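The owner of the toy repair shop on Closside had 383 items waiting on her shelves when we spoke on 14th October. Most were wooden, and most were older than she is.

She opened the shop after leaving an office job in Arnamby. "I had fixed a pull-along duck for my sister's kids," she said. "Then the neighbors started leaving things on the porch."

Paint is the part customers ask about most. She prefers to leave worn paint alone unless the wood is bare. "If a child is going to chew it, I strip it and start over. If it's going on a shelf, I clean it and give it back."
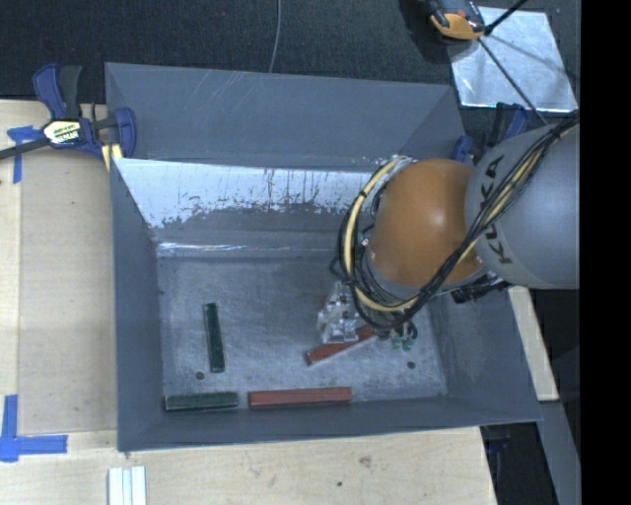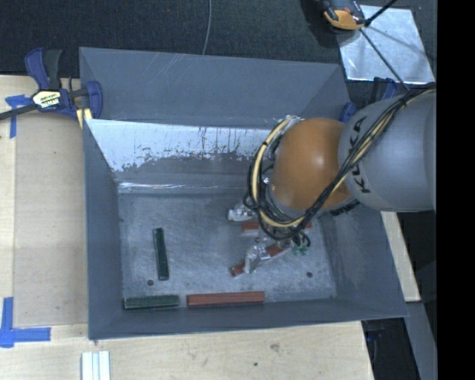 Blocks are cheap to buy new, and she tells people so. They still pay for the old ones to be sanded. "One man spent more on the postage than the set cost. It was his mother's."

She has logged 3,794 repairs in a paper ledger. Wheels come first, then string, then glue joints that have let go. Her glue comes from Gamage, and she orders it twice a year.

The rent goes up in November, and she is looking at a smaller unit in Futport. It would cut her shelf space by almost 400 square feet.

"I'd have to say no to rocking horses," she said. "I have two in the back now and I can't get to the sink."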